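Gerkadton to Replace Lead Water Lines on East Side

Gerkadton will begin replacing old lead service lines on the east side in August, starting with 254 homes between Ayala Street and the rail yard. The city water department said the work will be done block by block, with each house losing water for up to 5 hours on the day its line is changed. Residents will get a notice on the door before crews arrive.

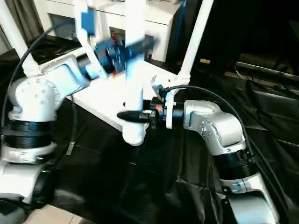
The city is paying for the full length of each line, from the main in the street to the meter inside the house. Under the old rules, owners had to cover the part on their own property, and many put it off. Plumbing inside the home stays the owner's job. White tubes joined to a flat board are simple enough to look over, but pipes behind a finished wall are harder to check, and the department will test tap water for free at any house on the list.

Avar Street and the blocks north of Plalerell Park come next. Those streets will also get new hydrants, and parking will be limited to one side while the trenches are open. Yards and sidewalks will be restored after the ground settles.

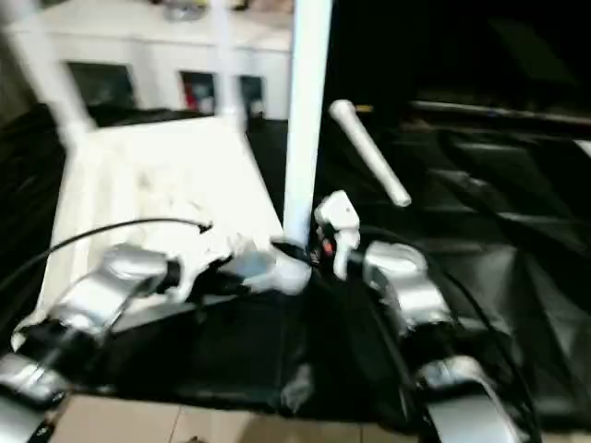
A white upright pole with a rounded fitting at its lower end.

The last lead lines in the city are due to be gone by 2044. Homeowners who are not sure what kind of line they have can call the water department or stop by the counter at city hall, which stays open late on Tuesday. Filter pitchers are available there for households waiting for a new line, with a limit of one per address.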